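4. Fitting the Sikance roller blind

This section covers face fixing and recess fixing of the Sikance roller blind, chain-operated version. For the spring-assisted version, see section 5.

Maximum blind width is 1,730 mm. Wider windows need two blinds on a Nundau linking bracket (sold separately).

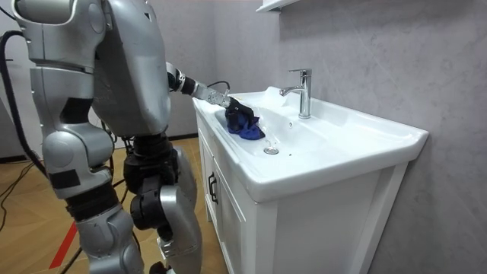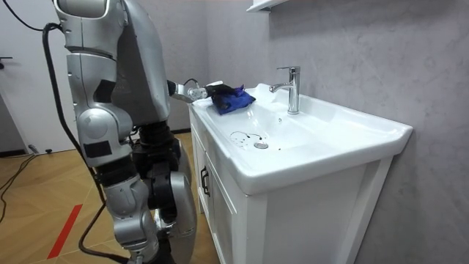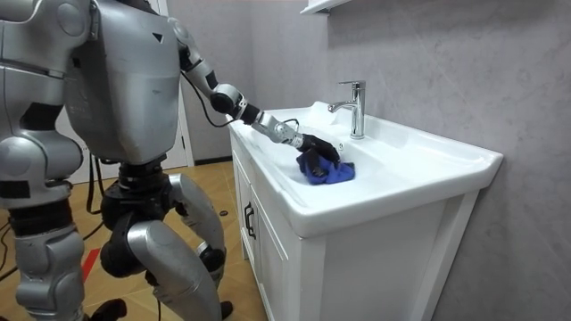
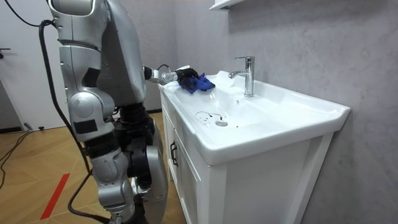 4.1 Before you start

Check the contents of the box against the parts label. Each blind is supplied with two end brackets, four screws, one chain, one chain safety clip and one bottom bar with end caps. Wall plugs are not included.

You will need a drill, a spirit level, a pencil, a steel tape and a small cross-head screwdriver.

4.2 Fixing the brackets

1. Decide which side the chain will hang. The bracket with the round socket goes on that side.

2. Recess fixing: measure the recess width at the top, middle and bottom. Use the smallest figure. The cut tube must be 12 mm shorter than this.

3. Face fixing: mark the bracket positions at least 200 mm above the glass, measured to the underside of the bracket.

4. Hold each bracket in place and mark the screw holes. Check the marks with the spirit level.

5. Drill, plug and screw both brackets. Do not overtighten.

CAUTION: Check for hidden pipes and cables before drilling.

Note: In plasterboard, use Grullen hollow-wall fixings or an equal type. Ordinary plugs will not hold.

4.3 Hanging the blind

1. Push the chain end of the tube into the round socket until it clicks.

2. Press in the sprung pin at the other end and line it up with the slotted bracket. Release the pin.

3. Lower the blind fully and check that the fabric runs straight. If it drifts to one side, put a strip of tape on the tube at the opposite side, under the fabric, and roll up again.

4. Set the lower stop by sliding the bead stopper along the chain.

WARNING: Young children can be strangled by loops in chains. Fit the safety clip to the wall so that the chain is held taut. The blind must not be used without it.

4.4 Replacement parts

Quote part 479 for the bracket pair. Chains from the older Fujimoto blind have a different bead spacing and must not be used.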